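### 4.2 Recentragem antes do fecho

O planejador de preensão descrito na seção anterior entrega uma pose e se retira, satisfeito. Cabe ao controlador descobrir que a pose estava errada. No Skurham, nosso simulador, o erro lateral vem de duas fontes: a estimativa do centroide, que herda os defeitos da segmentação, e a calibração olho-mão, que todos os artigos da área declaram excelente, inclusive o nosso anterior.

A primeira versão do módulo Eltia ignorava o problema. Fechava os dois dedos em velocidade constante e confiava que o objeto se ajeitaria sozinho entre eles. Objetos esféricos têm outras prioridades: tocados por um único dedo, rolam. Das 44 tentativas com esferas registradas em novembro, oito terminaram com o objeto fora do alcance do braço, e o log as classificou como "preensão concluída", pois os dedos de fato haviam fechado.

A versão atual acrescenta uma etapa de recentragem. A partir da imagem da câmera de punho, calculamos o deslocamento *d* entre o centro aparente do objeto e o ponto médio entre as duas almofadas de contato. Se |*d*| excede o limiar, o punho translada ao longo do eixo de fechamento e a estimativa é refeita, até um máximo de quatro iterações. O limite existe porque, sem ele, o controlador oscilava com uma persistência admirável em torno do valor correto.

Duas dificuldades merecem registro. A base da garra oculta a porção inferior dos objetos próximos, e o centroide da máscara visível fica deslocado para cima. Ajustamos então um círculo ao contorno não ocluído – solução pouco elegante, restrita a esferas e, até agora, imbatível. A segunda é a textura do tampo: os veios diagonais geram bordas que o detector Wandow aceita com entusiasmo como contorno de objeto. Um filtro de matiz resolve o caso das esferas verdes. O das esferas bege fica para trabalhos futuros.

A Figura 3 ilustra a condição de entrada da etapa, com a esfera bem mais próxima do dedo esquerdo.
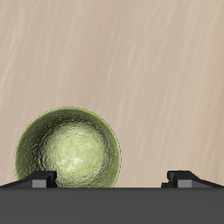
*Departamento de Automação e Sistemas – Grupo Frota de Manipulação Robótica*

**Figura 3.** Vista simulada da garra com objeto descentrado. O dedo esquerdo encobre parte da esfera; a base encobre a porção inferior.

Nessa configuração, o sinal de *d* é inequívoco e a correção se faz para a esquerda da imagem. A magnitude é menos confiável, uma vez que o dedo esquerdo também subtrai pontos do contorno. Descartamos os pontos situados dentro da silhueta projetada da garra, obtida do modelo cinemático, e exigimos um arco mínimo de contorno livre. Quando o arco não é atingido, o módulo recua o punho e tenta de novo.

Com a recentragem ativa, repetimos as 44 tentativas a partir das mesmas poses iniciais e obtivemos 37 preensões estáveis. O critério de sucesso passou a exigir que haja um objeto entre os dedos.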